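# Pince parallèle : doigts rigides en coin ou doigts souples pour des manches en plastique ?

**Ataberk Ersoy**
Posté le 11 novembre 2021, rubrique Préhension

Bonjour,

Je compare deux jeux de doigts sur une pince parallèle Zelari montée en bout d'un bras Dultska. La caméra est fixée au poignet et regarde vers les doigts. Les objets à saisir sont des ustensiles en plastique posés à plat sur un plan de travail, avec des manches arrondis, assez longs, un peu éraflés par l'usage.

Premier jeu : les doigts rigides d'origine, noirs, en forme de coin. Deuxième jeu : des doigts souples à nervures de chez Greltik, achetés en mars et restés dans leur boîte jusqu'à la semaine dernière.

J'ai fait 100 prises avec chaque jeu, même éclairage, même force réglée à 35 % dans le contrôleur. Les rigides en réussissent 54. Je compte comme ratée toute prise où le manche tourne de façon visible entre les doigts pendant la montée, même s'il ne tombe pas. Avec les souples c'est mieux sur les manches pleins, mais dès que la pièce est fendue en deux branches, elles se resserrent et l'objet part en biais.

Le manche bleu-vert me pose le plus de soucis. Les doigts le tiennent par la partie basse, là où il y a la fente.

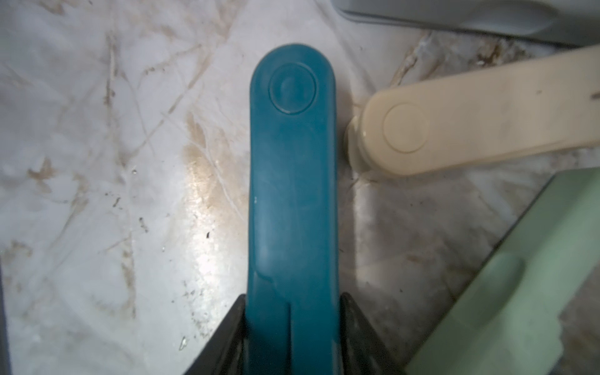

*Vue de la caméra de poignet, doigts rigides, prise sur la partie fourchue du manche.*

J'ai deux problèmes à régler :

1. Faut-il remonter le point de prise vers l'extrémité arrondie, où le plastique est plein, ou garder la partie basse et changer de doigts ?
2. La détection me propose parfois le manche crème à la place du bleu-vert quand ils se touchent presque. Les deux ont un rond en relief près du bout et je soupçonne le modèle de s'accrocher à ça. Le plan de travail est en motif marbre blanc avec des veines beiges, ce qui n'aide pas pour le crème.

Le contrôleur est un Oláh, ancienne version, sans retour d'effort exploitable. Je n'ai que la position des doigts et le courant moteur.

Merci d'avance.

---

**mecano_du_41**

Prends des doigts souples et baisse la force. Les rigides, c'est bon pour des cubes.

> **Ataberk Ersoy :** Les souples sont déjà testés, voir plus haut. À 35 % les deux branches se referment, et plus bas les manches lourds glissent.

> **mecano_du_41 :** Ah oui, j'avais lu trop vite. Alors colle du caoutchouc sur les rigides.

---

**Solenn_R**

J'ai eu un cas proche avec des pinces à linge et des couverts de service. Je réponds dans l'ordre.

**Point de prise.** Sur une pièce fendue, je serrerais au-dessus de la fente. Quand tu serres les deux branches l'une vers l'autre, la pièce fléchit et la surface de contact change en cours de fermeture. Tes doigts en coin touchent alors par une arête au lieu de toucher par une face, et la rotation commence là. L'inconvénient, si tu remontes, c'est que le centre de masse n'est plus entre les doigts. Pour un manche seul ça passe. Pour un ustensile complet avec une tête lourde, il faut vérifier.

Essaie un décalage fixe dans l'axe du manche avant de toucher à quoi que ce soit d'autre. Chez moi, le réglage a pris une matinée et j'ai gardé les doigts d'origine.

**Doigts.** Le conseil du caoutchouc n'est pas mauvais. Une bande mince sur la face interne, collée puis arasée au bord, suffit souvent. Évite la mousse, elle s'écrase et la position lue par le contrôleur ne veut plus rien dire. Pense à refaire le zéro de la pince après collage.

Nettoie aussi le plan de travail et les manches avant chaque série. Je vois des petits points sombres et des miettes sur ta photo, et le plastique a un aspect un peu poussiéreux. Sur un doigt lisse, la poussière change le frottement, et tes deux séries ne sont comparables que si les pièces étaient dans le même état.

**Détection.** Le rond en relief est un bon suspect. Regarde si tes images d'apprentissage contiennent assez de manches clairs sur fond clair. J'avais 178 images au départ, presque toutes avec des objets foncés, et le modèle faisait n'importe quoi sur le blanc. Tu as en plus un reflet à gauche du manche, qui délave le fond. Baisse l'exposition ou déplace la lampe. Pour séparer les deux manches, un filtre sur la teinte après la détection devrait régler la plupart des confusions, vu l'écart de couleur.

**Courant moteur.** Enregistre la courbe pendant la fermeture. Sur une pièce pleine, elle monte d'un coup. Sur les deux branches, tu devrais voir une pente plus douce. Ça te donne un moyen de détecter une mauvaise prise avant la montée.

> **Ataberk Ersoy :** Merci, très clair. Je commence par le décalage et la lampe, je garde le collage pour après. Quelle épaisseur pour la bande ?

> **Solenn_R :** Un millimètre. Au-delà, tu perds en ouverture et l'arrondi des gros manches ne passe plus.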